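September, by Usman Orakzai
2 min read

How to prepare your dining room team for the arm

At Liltuvis we started with one task only, moving the table decorations. Please do the same.

1. Ask the staff which work they want to give away.
2. Try each move in simulation first. We made 48 runs.
3. Write down who may stop the arm. With us, everyone may.
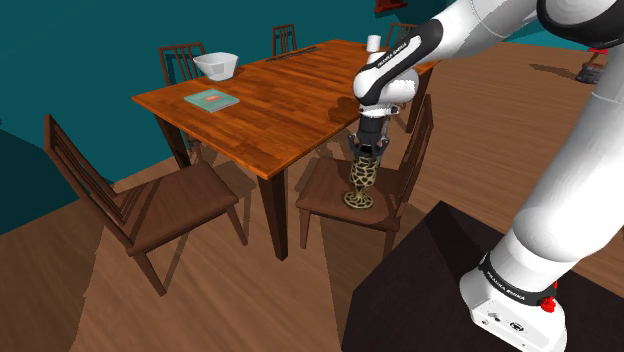
4. Change the shift plan before the first day. Our waiters now have 27 minutes more for the guests, and they must know this time is theirs.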